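How to Run a Gripper Table at Your Open Day

We ran one at the Batside open day in April, and what a blast - almost 300 visitors had a go! Kenji Abernathy set it up and I pinched most of these steps from him.

Step 1. Clear the table

Pick a table with plenty of room on both sides. Bags, flyers and coffee go somewhere else.

Step 2. Start with the fingers open

Let people look before they grab anything. Ask them to hold the gripper low over the wood with the two pads facing each other and a wide gap between them. Kids love peering at the flat gripping faces and the little screw holes along the top edges.
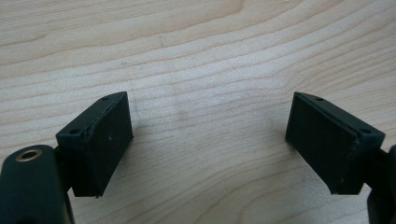
Step 3. Hand out the first object

A foam block is perfect. Have your visitor close slowly, lift, count to 2 and set it back down. Then try a grape (bring spares!).

Step 4. Keep the line moving

Give each group 20 minutes at most, and wipe the pads between groups.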